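Lista: análisis-crédito
Asunto: Re: Cartera de Clerano al cierre del ejercicio
Fecha: lunes, 9 de enero de 2023

El mensaje anterior decía:

> Buenos días a todos:
> Estoy repasando las cuentas de Clerano y no consigo cuadrar el crecimiento de la cartera con lo que publicaron en julio. En la nota de entonces hablaban de un aumento del 11 % en préstamos a empresas, y en la de ahora la misma línea sale con un 4 %.
> ¿Han cambiado el criterio o se me escapa algo? También me interesa saber si alguien ha mirado las provisiones. Me parecen bajas para el tipo de cliente que tienen.

Hola:

Son dos magnitudes distintas. La cifra de julio era bruta, antes de descontar provisiones, e incluía los préstamos comprados a Odon. La de ahora es neta y deja fuera esa compra, que han pasado a una línea separada bajo el epígrafe de carteras adquiridas. Viene explicado en la nota sobre criterios de presentación, al final del documento, en letra pequeña.

Si se suma de nuevo lo de Odon y se trabaja en bruto, el crecimiento queda en el 10 %. La diferencia con julio se explica por amortizaciones anticipadas de clientes grandes, sobre todo del sector del transporte. Conviene rehacer la serie entera con un solo criterio antes de comparar trimestres. Yo he usado el bruto, que es el único dato que Clerano publica en todos los informes.

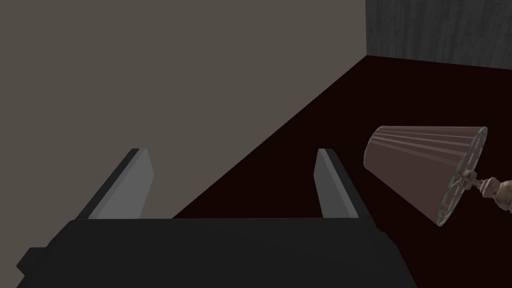

En cuanto a las provisiones, la cobertura ha bajado, pero también la morosidad. El saldo dudoso representa algo más del 2 % de la cartera. Lo que me preocupa es la parte en vigilancia especial, que ha subido y apenas lleva dotación. Si una parte de esos créditos pasa a dudosa durante el año, tendrán que provisionar contra resultados y el margen no da para mucho.

Marsden hace lo contrario: dota antes y luego libera. Por eso sus resultados parecen peores en la primera mitad del año y mejores en la segunda. Para comparar las dos entidades hay que mirar el coste del riesgo del ejercicio completo. El trimestre suelto lleva a error.

Sobre Stevthorpe no tengo datos nuevos. Sus cuentas auditadas todavía no están publicadas y el avance que enviaron a los inversores no desglosa empresas y particulares. Prefiero no incluirla en la tabla hasta que salgan.

Dos cosas pendientes, por si alguien puede contestar:

- Si el precio pagado por la cartera de Odon figura en algún sitio. En el informe solo aparece el valor nominal.
- Si los avales públicos se descuentan antes o después de calcular la cobertura. La nota admite las dos lecturas.

Cuando tenga la serie rehecha la subo al archivo de la lista, con las fórmulas a la vista para que se pueda revisar.

Un saludo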